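Sotum Bin Picking Study Kit

Product page / Research equipment / Grasp learning

Overview
Specification
Method
Results
What is supplied
Questions
Ordering

The Sotum Study Kit is a complete set-up for measuring how well a grasping policy copes with mixed parts in a metal bin. It was put together by the manipulation group at Stetlow for their own work on regrasping and is now offered to other labs in the same form. The kit covers the bin, the part set, the gripper fingers, the recording software and the written test procedure. The arm is not included.

Most groups who buy it already have an industrial arm and a policy they want to compare with somebody else's. The usual difficulty is that each lab has its own bin, its own objects and its own idea of what counts as a successful pick. Sotum fixes those things in writing. A result measured in one lab with the kit can be set next to a result from another, provided both followed the same procedure and reported the same version number.

The current version is Sotum 3. Results from version 2 are not comparable with it, as the bin floor and the rules for wall contact have both changed.

Specification

Bin: open-topped, bare metal, sloping sides, flat floor
Part set: mixed shapes and colours, machined and printed
Fingers: flat metal, supplied as a pair, with a spare pair
Gripper mounting: adapter plate, drilled to order
Logging: Skosora recorder, one licence per cell
Trials per full evaluation: 700
Evaluation sessions: 6
Power: none required for the bin or part set
Arm: customer's own

Method

The procedure is built around one question: how much does a policy gain from being allowed to move a part before it tries to lift it? Many grasping benchmarks score the first closure of the fingers and nothing else. In a bin with sloping walls, a part in the corner often can't be gripped where it lies, and a policy that pushes it a short way across the floor first will score badly on a first-closure test even if it clears the bin faster.

Sotum scores both. Every trial is recorded in two columns, one for the first closure and one for the whole attempt, which may include a push, a tilt or a regrasp. The attempt ends when the part is released in the output tray, when the time limit runs out, or when the force limit on the wrist is reached.

The target part is named at the start of each trial. The policy does not get to choose the easiest thing in the bin. This is the rule most often queried by new users, and it is also the one that makes the biggest difference to the numbers.

Parts are placed by hand from a printed layout sheet. Earlier versions used a drop from a chute, but the layouts could not be repeated closely enough between labs. The sheets show the outline and facing of each part, and the operator checks the placement against an overlay in the recorder before starting the trial. With practice, setting a layout takes less time than writing up the previous trial.

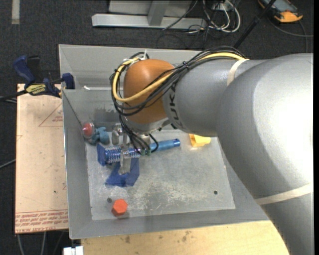 Wall trials are the hardest group in the set and the reason the kit was developed. A wall trial names a target that is resting against or close to a side of the bin, so at least one finger has no clear way down. The round red piece at the left side is a typical case, made harder by the teal-blue knobbed piece directly beside it. A policy can come in from above, or it can shift the neighbour first and accept the time cost. Parts further out on the floor are scored as open trials, and the orange-red hexagonal piece, with its flat top facing up, would be named in one of those. Open trials are there to give a baseline. If a policy does poorly on them, its wall scores say very little.

Coiled and bracketed parts form a third group, called compound trials. They have uneven surfaces and several possible grip points, some of which let the part swing when it is lifted. The procedure treats a swing as acceptable if the part is still held at the tray. It does not award part marks.

The metal floor is left bare on purpose. Bright reflections and old scratches are a normal part of bin picking, and a policy that has only seen a clean matt surface will often reach for a mark on the floor. Please do not paint or line the bin. Wear should be noted in the session log, and the bin may be used until the floor is dented or a wall is bent.

Bare metal does mark the fingers. Check the tips before each session and change the pair if there is a burr on either edge. The spare pair comes from the same batch as the fitted pair, so no new calibration trials are needed, only the short alignment check on page 2 of the manual.

Results

The figures below come from the Stetlow cell and were measured on Sotum 3. Two policies were tested. The first, called the direct policy, predicts a grasp from the camera view and carries it out without further correction. The second, Tuncer, was trained on the same demonstrations but predicts short motions and looks again after each one. Both used the same arm, fingers and cameras.

On open trials there was little between them. The direct policy was faster, and the difference in completed picks was too small to report as a result.

On wall trials the order changed. Tuncer completed more picks, and nearly all of the gain came from attempts that included a push. When pushing was switched off in software, its wall score fell back to the level of the direct policy. We take this as fair evidence that the benefit is in moving the part and has little to do with a better choice of grip.

Compound trials were mixed. Tuncer lost time by repeating small corrections, and in one session it reached the time limit more often than the direct policy did. Cristian Mosquera, who ran the evaluation, puts this down to the demonstrations, which held very few examples of letting go and starting again. A further set has been recorded but has not been used for any figure on this page.

Three points should be kept in mind when reading the results.

The operators knew which policy was running. Blind running is possible with the recorder and is recommended, but it was not done for these sessions.

The time limit was set from the direct policy's early runs. A longer limit would favour Tuncer.

All sessions used one arm. We have no results yet on whether the gain from pushing holds with a lighter arm or a more compliant wrist.

The per-trial tables are supplied with the kit on request, including the failed and abandoned trials. Abandoned trials are those stopped by the operator, and they count as failures in both columns.

What is supplied

Bin with clamp positions marked
Part set in a lidded case
Printed layout sheets, bound
One fitted pair and one spare pair of fingers
Adapter plate and fixings
Skosora recorder licence and installer
Manual, printed and as a file

Cameras, cables and clamps are not supplied. Any rigid clamp that reaches over the bin wall will do. Fix the bin on at least two sides, as pushes against a wall will otherwise move it and spoil the layout. Cable runs to the gripper should be tied back with enough slack for full wrist rotation, and tested through the whole range by hand-guiding before the first automatic run.

Questions

Can we add our own parts?
Yes, but report them separately. The scored set must be the supplied one.

Can we use suction?
The procedure is written for two fingers. Suction results can be recorded, and the recorder has a field for it, but we don't publish them alongside finger results.

Do we have to run all 6 sessions?
For a full evaluation, yes. A short evaluation of 2 sessions is described in the manual and is useful during development. It should be labelled as short wherever it is quoted.

What happens if a part is damaged?
Single parts can be ordered as replacements. Stop the session and start it again with the new part. Do not swap a part in the middle of a session.

Does the recorder control the arm?
No. It reads joint positions, wrist force and camera images, and it writes the trial record. Your own controller moves the arm and keeps its own safety limits.

Is there training?
Roxana Puma runs an online session for new users, covering layouts, scoring and the use of the overlay. The next one is in February. Places go with kit orders, and a second person from the same lab may join.

Ordering

Kits are made up in small batches. Please give the arm model and flange pattern with your order so the adapter plate can be drilled — plates can't be returned once cut. Orders for replacement parts should quote the number inside the lid of the case.

Labs holding a version 2 kit can upgrade by ordering the bin and layout sheets only. The part set and fingers are unchanged.

Page last revised Saturday, January 23, 2021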